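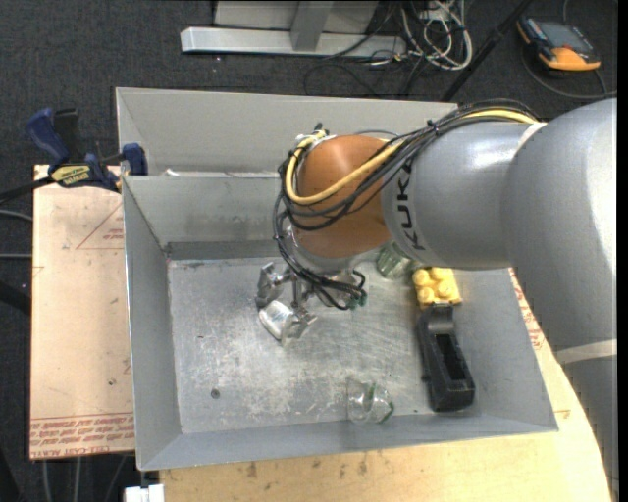 遠隔操作教示セル 始業前点検表(コメント付き)

対象:ヌボトビル作業所 教示セル
作業内容:ビン内の小物を遠隔操作でつかみ、別区画へ移す動作の教示
点検日:2020年8月14日(金)
点検者:Tanvir Thambiah
判定記号:○ 良、△ 条件付きで使用可、× 使用不可、― 対象外

1.作業台とビン

1-1 ビンがバークランプで台に固定されている ○
手で押してずれなし。クランプは増し締め済み。

1-2 ビンの縁と底に、手を切るようなバリがない ○
底面のすり傷と白い汚れは前回から記録あり。深さに変化なし。

1-3 仕切り板にがたつきがない ○

1-4 台の周囲に不要な物がない △
ビン横の段ボール板は教示の邪魔にならないが、終業時に片付けること。次回も残っていたら×とする。

2.アームとケーブル

2-1 手首まわりのケーブル束に無理な張りがない ○
手首を左右の限度まで低速で回して確認。

2-2 結束バンドの緩み、欠けがない ○

2-3 グリッパ中央部の細線とコネクタが指の動きに干渉しない △
開閉13回で引っ掛かりはなかったが、黒い細線のたるみが大きい。指を深く曲げる教示の前に束ね直す。担当はダムスカ班。束ね直しが済むまで、ビンの壁際でのつかみ動作は行わない。

2-4 指先に割れ、変形がない ○

2-5 床のケーブルが操作者の通路に出ていない △
スタンド脇の白と黒のケーブルがカーペット上でまとまっていない。通路にはかかっていないが、カバーを手配した。

3.非常停止と速度制限

3-1 操作席の非常停止で全軸が止まる ○
3-2 セル側の非常停止で全軸が止まる ○
3-3 遠隔接続を切ったとき、アームがその場で停止する ○
接続を切る試験は2回。再接続後に勝手に動き出さないことも見た。
3-4 教示モードの速度上限が設定値どおり ○
設定値は221 mm/s。変更する場合は点検者の署名が必要。
3-5 グリッパの把持力上限が設定されている ○

4.対象物

4-1 割れ、欠けのある物が入っていない ○
縁が緑がかった透明の物は、1個ずつ手に取って縁を確認した。欠けが見つかった場合は記録を止め、ビンの中を全部出してから再開する。

4-2 薄いプラスチックカップの把持条件 △
前回の教示で強く握りすぎた例があった。横倒しの状態からつかむときは、指を閉じる操作を二段階に分ける。

4-3 黒い角形の物、黄色いブロック ○
どちらも特記なし。手首の真下に来たときは操作者から見えにくいので、いったんアームを上げて位置を確かめる。

5.操作者と直接教示

5-1 操作者が教育記録に載っている ○
5-2 見張り役が非常停止に手の届く位置にいる ○
5-3 遠隔操作から直接教示への切替時に声掛けをしている △
声掛けはあったが、返事を待たずに切り替えた回が1回あった。返事を聞いてから切り替えること。
5-4 直接教示中、手をビンの壁と指の間に入れない ○
5-5 連続操作が19分を超えない ○
超えそうな場合は区切りのよい動作で交代する。

6.記録

6-1 教示データの保存先に空きがある ○
6-2 失敗した試行も消さずに残している ○
モンダル班の依頼により、落下と握り直しには印を付ける。通算1,000件になった時点でケーブル束を交換する。

総合判定:条件付きで使用可
条件:2-3の処置が終わるまで壁際でのつかみ動作を禁止。4-2、5-3は作業前の打合せで全員に伝える。
次回の定期点検は10月。2-5のカバーはそれまでに取り付ける。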